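# Resetting a shared desk at the end of a shift

Updated 2021-05-28 by Elli Ruotsalainen

These steps cover the hot desks on the Mudgway floor. A desk should be ready for the next person to sit down and start work, and a reset takes 15 minutes if it hasn't been done for a while. If it was done the shift before, you'll be finished well inside that.

You need:

- a dry microfibre cloth
- a damp cloth, wrung out hard
- hook-and-loop cable ties, 2 per desk
- a shallow tray or shoebox lid
- a rubbish bag

Don't use the spray in the kitchenette on desktops. It leaves a film that shows up under the window light and it's miserable to get off a keyboard.

## 1. Clear the small stuff first

Start at the front corners and work back. Packets, cards and anything the size of your hand go in the tray. Don't sort as you go. Once the tray is full or the desk is bare, tip out what is plainly rubbish and leave the rest for step 5.

Anything with a name on it stays with that desk. Wallets, keys and phones go straight to the front counter.

## 2. Deal with the cable

Do this before you wipe. A loose cable drags across whatever you've just cleaned, and it will take a cup with it if one has been left near the edge.

1. Find both ends and see what they're plugged into. Don't unplug anything that has a light on.
2. Lift the slack off the desk and shake out any twists.
3. Fold it back and forth in lengths the width of your hand. Winding it around your fingers puts a kink in it.
4. Put one tie around the middle, firm but not tight.
5. Push the bundle to the back of the desk, on the side nearest its socket.

Leave enough free cable for the device to reach the front edge. For most people 80 cm is plenty. If there's far more than that, the cable is too long for the desk and we can swap it - there are shorter ones in the Drunon cupboard.

The desk in the photo is at this stage. The keyboard is lying on an angle with the mouse behind it, and the long black cable is still in coils running out to the left. There's a red and gold packet near the front left for the tray. The pink clock at the back can stay.
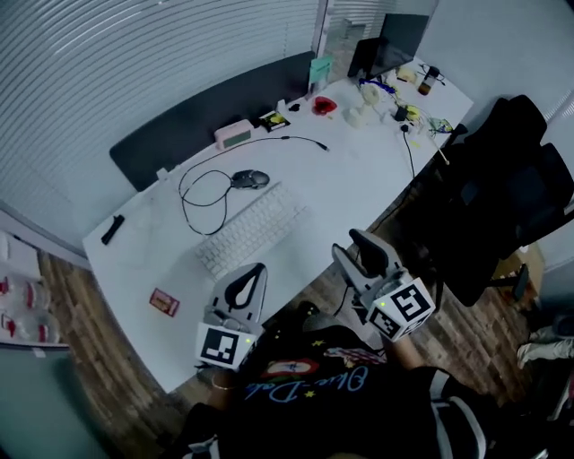 ## 3. Wipe down

Move the keyboard and mouse onto a chair. Wipe the whole desktop with the damp cloth, back to front, then go over it with the dry one. White desktops show every ring and pen mark. A pencil rubber lifts most of them.

Turn the keyboard over and tap it a few times above the rubbish bag. Wipe the keys with the dry cloth only.

Fabric dividers don't get wiped. Brush the dust off with your hand or run the small vacuum along the top edge. If there's a stain, write the desk number on the sheet and leave it.

## 4. Put the main things back

- Keyboard square to the front edge, a hand's width in.
- Mouse on the right. Left-handed people will move it, that's fine.
- Monitor centred behind the keyboard, tilted so the blinds don't reflect in it.
- Clock against the divider, facing the chair. Check it against your phone.

Remotes and staplers live in the drawer, if the desk has one. Otherwise put them at the back beside the clock.

## 5. Empty the tray

Go through what's left. Small boxes and cards can stand along the divider if they look like they belong to somebody. Unopened food goes to the kitchenette shelf, opened food goes in the bin. Bowls and cups get washed.

Whatever you can't place goes in a Zorklow bag with the desk number and the date on it. We hold bags until the end of May and then clear them out.

## Before you leave

Push the chair in, half close the blinds and sign the sheet by the door. If a keyboard is flat or a mouse isn't working, ring extension 327 and ask for a spare. Murno desks on the far side have their own sheet, so please don't sign ours for those.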